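Power to the People: notes from the Skeseck Repair Hub

Spare batteries, chargers and the long life of old laptops

If you have an older laptop that only lasts twenty minutes off the wall, please don't give up on it yet! Our battery shelf has had its biggest month since we opened, and I've been dying to tell you all about it.

First, the big one. We now keep a running list of replacement packs that members have fitted and lived with for at least half a year. It has 354 entries as of this morning, each with the laptop model, the part number off the old pack, the rated capacity and a note on how it's holding up. Some of the notes are a single word ("fine") and some go on for a page and a half, and I love them all equally. You can read the list at the front desk or ask for a copy by email.

The surprise for me has been how often the part number matters more than the name on the lid. Two laptops sold under the same model name can take quite different packs, with the connector on the other side or a different voltage altogether. So before you order anything, turn the machine off, unplug it, take the old pack out if it's the removable kind, and copy down every number on the label. Photograph it as well, because a 3 and an 8 look very much alike when the print is worn.
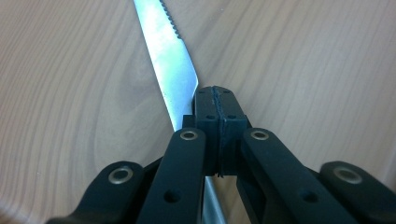

Skeseck, May

Our capacity tester is finally up and going, and what a beauty it is. It runs a pack down under a steady load and tells you what's left in it, in plain milliamp hours, and it has already settled a few arguments. Zlata Didenko brought in the pack from her old Emo notebook, convinced it was finished. The tester gave it a perfectly healthy reading. Her charger was the culprit, with a break in the cable right where it meets the plug. One new charger later she's back to typing on the train, and she has kindly written up the whole saga for the folder by the kettle (it's a great read, especially the bit with the three borrowed chargers).

We've had good reports on the Dolto packs too. Members who fitted them last winter say they seat properly and the laptop reads the charge level without any fuss. The Daza ones have been more of a mixed bag for fit, and a couple of people had to go back for the other connector, but those who got the right version are happy. If you've tried either, come and add your two cents.

A question that comes up every week is how to treat a new pack once it's in. My own habit is to keep it out of the heat, let it sit somewhere in the middle of its charge if the laptop is going in a cupboard for a while, and not fret over the percentage the rest of the time. Mine has been through 300 charge cycles and I'm aiming for 400!

One serious note. If a pack is swollen, or the trackpad has started to lift, stop using the laptop and don't charge it. Don't press on the pack or try to lever it out. Ring us first and we'll talk you through where it can be dropped off. Old packs never go in the household rubbish or the kerbside recycling, even the little ones.

Next month I'm hoping to start on charger wattages, which are a whole colourful world of their own. Bring your mystery chargers along, labelled if you can manage it, and we'll sort through them together at the big bench.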